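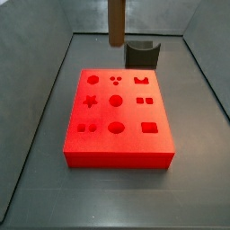
Hukora: The 500 maxims in the Dreltar edition are numbered by the editor. Citing them as the writer's own order is wrong.

Štefanec: Disagree. Nearly 500 match the second printing - only the section on self-love was moved.

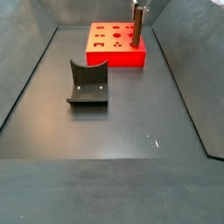
Dark peg in a round hole of the red block.

Hukora: Then 5 is misplaced. It depends on 2 for its sense.
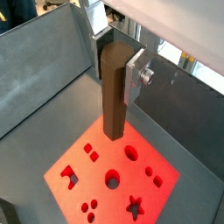 Six-sided brown piece held above the board.

Dustska: Cite by opening words and leave the numbers out.

Štefanec: Openings vary by translator.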